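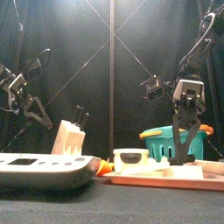 Workplace automation (what it does to a job)

Workplace automation means handing part of a job to a machine, and the part matters a lot. I've been keeping this entry going for a while now and I still get messages from people who picture a whole department vanishing overnight. What I saw at Skostach, where I worked in toy returns for 7 years, was a lot slower and a lot messier than that!

Background

Returns is sorting, mostly. A box comes in, somebody opens it, checks that the parts are there, and decides if it gets resold, repaired or scrapped. When I started we were 26 people on two shifts and all of it was done by hand. The first automation was a label scanner from Plodix (beige, loud, loved by everyone). It took over the typing, and the two people who used to type moved to the opening tables.

Two-armed stations

Arms came later. A typical station has a pair of them over a low table, each with a two-finger gripper and a camera mounted near it, so the machine gets a close look at whatever it's about to grab. Toys are a rough place to start. Boats, baskets, trays, little loose blocks – they're all different shapes, and a gripper that's happy with a basket handle may do badly with a smooth rounded hull. Our stations handled up to 2000 items a month, and a person still dealt with anything that came in sticky or broken.

What changes for workers

The job title usually stays put while the day underneath it changes. Eduardo Gouveia was our fastest sorter, and he ended up teaching the stations, guiding the arms through a task over and over until they could do it alone. He liked it, but he missed moving around. Joana Seixas went the other way and asked to stay on repairs, where she could still use her hands. Both got the same raise, and that caused an argument that ran well into October.

Things I'd look for at any site:

Pace. Once a machine feeds your table, it sets your speed. We got a pause button only after asking for it twice.
Sore spots. My wrists got better and my neck got worse, from looking at the monitor.
Company. Six of us used to share one long table. Stations are spread out, and you talk less.
Training. Ours was 6 hours, paid, and too short.

Terms

People mix up "automated" and "assisted." Baptista, the warehouse across the road, calls its setup automated even though a worker starts every cycle (I'd call it assisted, and so would the folks who work there). Zemon is the scheduling program both places used to divide up shifts, and it counts as automation too, with no arms at all.

See also: job rotation, machine pacing, teleoperation, returns processing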